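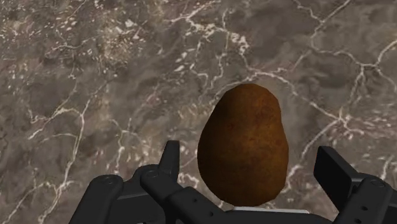 Open day, simulation bench: notes

Home | Notebook | Benches | Visitors | Archive

January, entered 6:40 pm
By Chiharu Yagi

Bench 2 ran the simulated potato pick for visitors from 10 am until the building closed at 4. Wrist view on the large monitor, side view on the laptop. Ryota Hirano drove for the first half and I took over after lunch. Guests came from Volura and Celtari, plus a group of students who had signed up through Natik.

Setup was the one from the December branch. Potato model on the marble surface, gripper starts open with the potato between the fingers, close command on a key press. Start pose is fixed. Potato yaw and surface texture are drawn at reset. We left the lighting alone for the day because the renderer stalls for several seconds when it changes and people walk off.

Log shows 83 resets. Of those, 40 were started by visitors and the rest by us, either as part of the talk or to get back to a clean state. I have not separated good lifts from bad ones in the visitor set, as several people opened the jaw partway on purpose to see what would happen.

Failures worth recording:

Slip on close. The narrow end of the potato rotates out when the pads meet it too high. Seen mostly when the visitor jogged the wrist back before closing. Friction on the pads is still the default value. Ryota wants to raise it. I would like a measured value from the real pads first, otherwise we are tuning to make the demo look good.

Contact jitter. With a firm close the potato vibrates against both pads until the lift begins. Halving the physics step removes it, but the frame rate on the demo machine drops enough to notice. Left as is for the day. A visitor from Celtari asked whether the vibration was in the control signal. It is not. I plotted the finger command on the laptop and it was flat.

Reset overlap. On reset 491 in the running counter (the counter was not cleared after last week's tests) the potato spawned slightly inside the surface and was thrown upward. The students liked this one and asked for it again. The seed is saved in the bench folder. Probably the collision mesh is smaller than the visual mesh at the broad end. Check before the next batch is generated.

Questions from visitors, with what I answered:

Why a potato. Irregular shape, no flat faces, easy to buy the real thing for comparison.

Why marble. It is one of the textures in the random set. The veins put a lot of high-contrast edges behind the object, and the segmentation model does worse on it than on plain surfaces. I showed the mask overlay for a few resets. On the darker patches the shaded side of the potato was missing from the mask more than once.

Does the policy see the side view. No, wrist view only. The side view is for people.

How long until it runs on hardware. I said the Dogbe arm is next and gave no date. Ryota gave a date. We need to agree on what we tell people.

Practical matters. The monitor cable is too short for the bench position and we had to turn the desk. Key mapping should be printed on a card, as the close and reset keys are next to each other and got swapped all day. The talk ran nearly 20 minutes the first time, too long for a standing group, and I cut the part on domain randomization to a single slide after that.

To do:
- measure pad friction on the real fingers
- compare collision and visual mesh for the potato
- clear the reset counter at startup
- move reset to a key on the far side of the keyboard
- export the visitor runs to a separate folder before the nightly cleanup

Comments (3)

R. Hirano: I said "spring if the mount arrives." Mount has not shipped. Also the export is done, visitor runs are under openday on the shared drive.

C. Yagi: Thanks. Did you include the ones where the jaw was opened partway?

R. Hirano: Yes, all of them. They have no label. I can go through them with you tomorrow after 2 pm.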